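Ticket 2402 – label printer for plant tags, Stillar nursery shop

Me again! So the label printer is still skipping every second tag when I print the Ulmont iris list. I've cleaned the roller, swapped the ribbon, and turned the whole thing off overnight like you said (twice, because I'm stubborn).

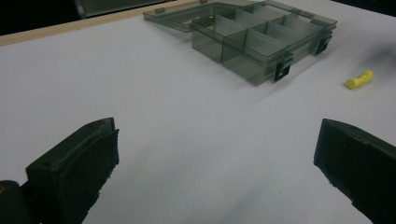
It only happens on the long run of 600. Short batches come out just fine – names, bloom season, everything where it should be. I dropped the speed to 2 and got a bit further before it started skipping again.

Could it be the tag size setting? Mine still says Urent, and we switched to Margaritis tags in May. I'll change that after lunch and post back.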